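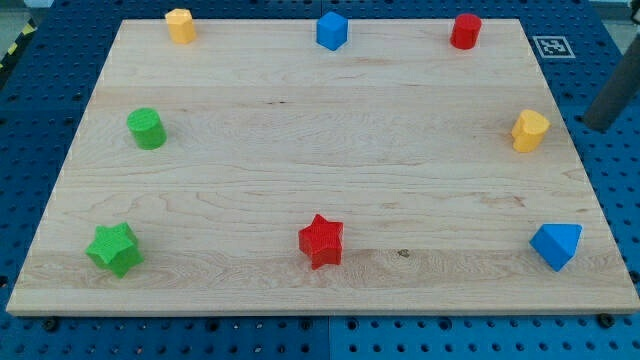

Gulteleo
Thursday, September 29, 2022

Right, a few of you asked what I've been up to with the little coloured blocks, so get comfortable, this might take several posts. I've been putting together a sorting set for my friend Domenica's toddler group and I've grown far too fond of it.

It's eight blocks on a plain maple board, in yellow, blue, red and green, two of each. I did think about going up to 30 with every shape under the sun, and then I remembered how it felt to crawl under a sofa after the last lot.

The shapes were the part I dithered over. Cylinders are easy and everybody loves a cylinder, but I wanted something with proper corners too, so there's a hexagon, and a pentagon as well. The pentagon is my favourite. Small children hardly ever get given a pentagon and I think that's a shame!

And having the same shape in different colours - a red cylinder and a green one, say - means you can play it two ways. "Find me all the round ones" is a completely different game from "find me all the green ones", and watching a three-year-old switch from one to the other is lovely. You can almost hear the gears.

Emrys asked why I bother with a board when there's a perfectly good floor. Well! A board says "this is where the game lives". I set the blocks out round the outside and keep the middle clear, and then whichever one we're talking about gets to come into the middle. They take it very seriously, like being called up on stage.

It's also just a nice bit of wood. Pale, with wavy grain and a few darker streaks and knots, and one small dark spot I've decided to be fond of. I was offered a cleaner piece back in August and said no thank you.

The blocks have a slightly ribbed feel to them, and I was going to fuss about that until Rahel told me to leave it alone, as little fingers like something to rub. She was right, as she usually is about these things.

Next job is a drawstring bag to keep them in. I've got some leftover curtain lining and 2 metres of cord, so if anyone has a simple pattern that doesn't need a zip, please send it my way. Domenica wants the set for Monday morning and I haven't even threaded the machine yet.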